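Workshop and kitchen tips picked up at a robot open day

January 2023

I went along to the Clarken open day because Etenesh Lencho had a spare place and I had a free afternoon. I write about sharpening chisels and getting limescale out of kettles. I am the wrong person to impress with an arm that costs more than my house, and I told her so in the car park.

What follows is mostly tips, because that is what this page is for. A good deal of what I saw was ordinary workshop sense done with an expensive tool, and some of that sense is worth having at home. The rest I'll grumble about as I go.

Clamp the box before you work out of it

The first thing I noticed at the picking stand was a pair of bar clamps, the same sort I have hanging over my bench. All that machinery, and the bin was held with clamps you could buy on a Saturday morning.

They're right to do it. If you rummage in a tub of screws on a smooth worktop, the tub creeps away from you, and you end up holding it with one hand and hunting with the other. Clamp it and you have both hands back. One clamp on each side is better than two on the same side, which lets the free edge swing. Put a scrap of thin card under the jaw if the tub is plastic and you care how it looks. Don't wind the handle down hard on a thin wall or you will bend it, and then the drawer or lid won't fit again.

In the kitchen, a damp tea towel folded under a mixing bowl does the same job. So does a square of that rubbery drawer liner, which lasts for years and goes in the wash.

Sloping sides beat straight ones

Sorting bins with sloping walls are easier on the knuckles. Things slide back towards the floor of the bin when you let go, and you can get your fingers behind whatever is left at the edge. I've been picking washers out of the corners of old biscuit tins for years and it is a miserable way to spend an evening.

A roasting tin with flared sides is as good as anything sold for the purpose. Charity shops are full of them. Avoid the non-stick ones if you're going to keep screws in them, as the coating comes off in flakes and sticks to anything oily.

Put a back on it

A tall panel behind a tray stops things going over the far side. At home a bit of stiff card, folded in at both ends so it stands up by itself, will do. I made one for the bench where I cut dowels and it has saved me a lot of crawling. It also works behind a chopping board if you chop carrots the way my son does. Keep it well away from the hob.

How to sort a mixed drawer

This is the part I went to see. The programme promised "sorting of everyday household items without instruction", and I have a kitchen drawer that could do with that.

Robel Nigatu was running the stand and was decent about my questions. He said the difficulty lies in things that don't share a shape. A cube has flat sides and is easy to get hold of. A cup lying on its side will roll. Anything soft changes shape the moment you touch it, so a bath pouf is a nuisance to a machine, though a child of two would have it out and on its head.

I asked how many different objects it had been tried with and was told 948. I asked how many of those came out of an actual person's kitchen drawer, tangled up with string and a potato peeler, and got a less tidy answer. Three things well spread out on a bare metal floor is a drawer I would be proud of. It isn't one I'd need help with.

Still, the way they split the job is sound, and I have since used it on my own drawer.

Tip everything out on to a tray with a rim. Spread it so that nothing is lying on anything else. Take the hard, square things first. Then anything that rolls, and stand each one up or put it straight into a tub. Soft things last, along with anything on a cord, and wind the cord up before you put it down. It took me 22 minutes, including a cup of tea and an argument about whether we need two melon ballers.

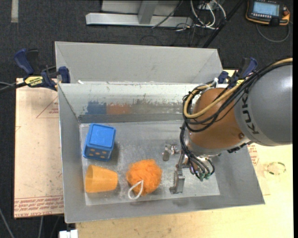

Tie your leads to what moves

Back to something useful. The KUKA arm has its cables and a thick yellowish hose running along it in a bundle, with a generous loop where it bends. That loop is worth copying. People fix a lead too tightly to a lamp or a router table, and the first time they move it to full reach the plug comes out or, worse, the wire works loose inside.

Move the tool as far as it will go in each direction before you fasten anything. Tie at that length and then give it a hand's width more. Use soft ties (the hook-and-loop sort, or an old bootlace) on anything you'll need to undo. Snip the tails off plastic ties flush, with flat cutters. A tail cut at an angle will open your forearm.

And having praised the arm, I'd say the floor behind it was no better than mine. White cable lay in coils on the carpet. Hang yours up. A big cup hook under the bench costs pennies, and you lay the coil over it without pulling it tight. If you sweep with cables on the floor, you don't sweep.

Scuffed metal

The bin was scratched all over inside, which I found cheering. A metal work tray is meant to get like that. I do get letters from people who want to know how to bring an aluminium or stainless tray back to new, so:

For a tray you work out of, wash it in hot water with washing-up liquid, dry it at once and leave it alone.

For one that goes on the table, use bicarbonate of soda mixed to a paste on stainless steel, rubbed along the grain with a soft cloth. Try lemon juice on aluminium, rinsed off quickly. No bicarb on aluminium, it goes dark. No wire wool on either unless you want a new set of scratches to go with the old ones.

Bits of old paint on a metal wall will usually come away with a plastic scraper and patience. If the paint is old enough to have lead in it, leave it where it is and find another tin.

Washing a bath pouf

Somebody on the coach party asked Robel how to clean one, which I don't think was what he had prepared for. He looked to me, so I answered, and I'll repeat it.

Rinse it hard after every use, shake it, and hang it by its loop somewhere with moving air. The bottom of the bath is the worst place for it. Once a week, soak it for ten minutes in a basin of warm water with a good splash of white vinegar, rinse and hang. When it smells after that, throw it out. They also make a fair scrubber for muddy wellies in their last week of life.

Plastic cups in the workshop

Coloured plastic cups are handy for glue, screws, and mixing small amounts of filler. Pick one colour and keep that colour for the workshop. Ours are orange. Anything orange never goes back in the kitchen cupboard, and even visitors have got the idea.

Lay a cup on its side and you can pick small pins out of it more easily than by tipping it up. Wedge it with a bit of Blu Tack or it will be off across the bench. Don't put white spirit in one, or anything else that melts plastic. You will find out overnight, and it'll be on your good bench.

Labels you can read from where you stand

The tool clamps had yellow labels with dark lettering. Dark on yellow is about the easiest thing to read in a poor light, and I've gone over to yellow tape for all my jars. Write on the tape before you stick it down. Put it on the side and not on the lid, as lids wander.

What I made of the rest

The other two rooms were given over to Hiver, who had a film, and to a talk on something called Cindix, which I sat through and could not explain to you now. There was a slide saying the machine could do 41 picks between mistakes. I asked who decided what a mistake was. The speaker said it was a good question and moved on to the next slide.

I should be fair. The people on the stand knew their job and didn't talk down to anyone. Etenesh thought it was marvellous and says I go to these things wanting to be cross. She may have a point. But the leaflet had a picture of a smiling family at a dinner table on the front, and what I was shown was a tub, a toy-sized cube and a bath puff. I'd like the leaflet to match the tub.

Wolde are holding their own day in February, and I'm told there will be a machine there that folds towels. I fold a bath towel in three lengthways, then in half, then in half again, so the edges are hidden and it sits flat on a narrow shelf. I'll take one of mine along and see. Entry is free if you book and there's a charge on the door, and parking is limited to 50 cars, so share a lift if you're going.

Next month: drawer runners, and what to do when the little wheel comes off.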